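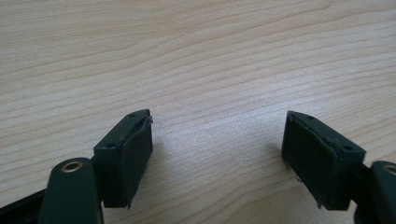
How often must I oil a light wooden table?

Two times in a year is enough for most homes. If the table is used every day for meals and homework, you can add one more time, for example in May, when windows can stay open. A simple test is to put a few drops of water on the top. When they stay round, the oil is still good. When they sink in and leave a dark spot, it is time to oil.

How do I know if my table is oiled or lacquered?

Do the same water test in a place which is not so visible, close to a leg. Lacquer does not let the water in, also when it is old, so if the drops lie there for 25 minutes and nothing happens, you have probably lacquer. Also feel with your fingers. An oiled surface feels a little like paper and a lacquered one feels more like glass. All tables in our Ridska series are oiled when they leave us. The Druller desks are lacquered and must not be oiled, as the oil will only lie on top and become sticky.

Which oil do you recommend?

We use our own Gronivura oil, clear or with a little white pigment. The clear oil makes pale wood more yellow with the years. The white one keeps it closer to how it was in the shop. A tin of 900 ml is much more than you need for one table, but it keeps well if the lid is closed properly. Please do not mix the clear and the white on the same top, you will see the border.

Can I use olive oil or sunflower oil from the kitchen?

We ask you not to. These oils do not harden in the wood, and after some weeks they can start to smell. If you have already done it, wash the top with soap flakes in warm water, let it dry until the next day and repeat. Sometimes it must be repeated 3 times before new oil can go on.

What do I do with white rings from cups?

On an oiled table, rub the ring lightly with a fine pad and a little oil, always in the direction of the grain, and wipe it off with a cotton cloth. On a lacquered table the ring is in the lacquer or under it, and then it is more difficult. Many customers write to us that they have used toothpaste. It can help with a light ring in lacquer, but toothpaste polishes, so you may get a shiny spot where the rest is matt. 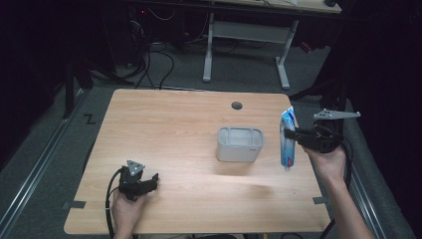

If you still want to try, take a very small amount of the plain white kind, no gel and no coloured stripes, and rub with a soft cloth for only a few seconds before you look. Wipe with a damp cloth and then with a dry one. On oiled wood we do not recommend it at all, the white paste goes into the grain and is hard to get out.

My table has become yellow except where a bowl was standing. Is it damaged?

It is not damaged. Pale wood changes in daylight, and the part under the bowl has had less light. Move the things away and wait. After one summer the difference is usually small. In the first months it is good to move bowls, lamps and table mats often.

Can I sand the top myself?

An oiled solid top, yes, with fine paper and patience. A veneered top is another matter, the layer is thin and one can go through it quickly at the edges. Write to us first and tell the number which is stamped under the top. If it begins with 51, the table is veneered.

How do I throw away the oily cloths?

Please take this seriously. A cloth with oil can become warm by itself and start to burn. Put it in water directly after use, or hang it flat outdoors until it is completely dry and stiff.

Who answers if my question is not here?

Brendan Hegarty in our workshop reads all letters about care and repair. It helps him if you write the name of the table, when you bought it and what has been used on it before.

Print this page | Send by e-mail
Reading time: 3 minutes

Contact | © Vainio Tables | Back to top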